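20 October 2020

Up at six, rain. Porridge, then out to the shed to look at the dahlias I lifted last week. Two of the tubers have gone soft at the neck, so they went on the heap. The rest are drying on newspaper, stems down. I've written the names on the stalks in marker pen this time. Last year's labels came off and I spent the whole of August guessing.

Rang the allotment office at nine about the water. They still say the trough on our side will be turned off at the end of the month and the one by the gate will stay on. I have 39 leeks still in and they won't need watering in this weather, so it makes no difference to me, but Pushpa Sengar has her winter salads under cover and will have to carry cans from the gate. She rang after lunch and we talked about running a pipe off her shed roof into a butt. She has a spare butt but no stand. I said I had bricks.

Got down there by half past ten between showers. Dug over the bed where the beans were and left the roots in. Found 3 trowels in the compost bin, one of them the good one with the ash handle that I had accused my brother of borrowing. I'll have to tell him. The broad beans are late going in but I put in two rows anyway, a hand's width apart, and covered them with netting against the pigeons. The netting is full of holes. I tied up the worst with green twine.

The man on plot 66 has taken his shed down and stacked the panels by the path. He was not there to ask. I hope he isn't giving up — he grows the best onions on the site and has always let me have his spare sets.

Came home wet through. Soup and the end of the loaf. Paid the seed order, which was more than I meant it to be. I had promised myself no more squash and then ordered two kinds.

Spent the afternoon on the newsletter for the allotment society. It has to be 2,000 words and I had half of that. Wrote a piece on storing apples and another on cleaning pots before you put them away. Cut a long paragraph on wood ash as I wasn't sure I'd got it right. Pushpa wants something on saving coriander seed and says she'll write it herself, by hand, and drop it through the door. The recipe page is still empty. Might use the green tomato chutney again — it has been three years and I don't suppose anyone will mind.
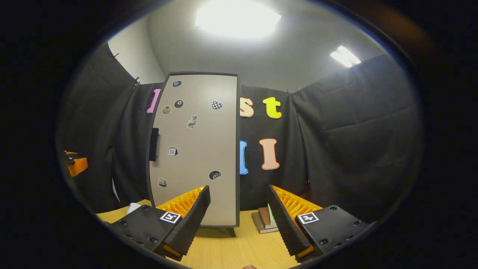
Stickers on the grey board: eight ball, checked heart, the calendar page with a 10.

Rain stopped at five. Walked to the post box and back by the canal. Leaves all over the towpath and very slippery by the lock. Saw a heron on the far bank, which went up when a dog barked.

Baked potatoes for tea with the last of the runner beans out of the freezer. They were stringy. I should have picked them a week sooner.

Tomorrow: bricks to Pushpa, more twine, ring my brother about the trowel.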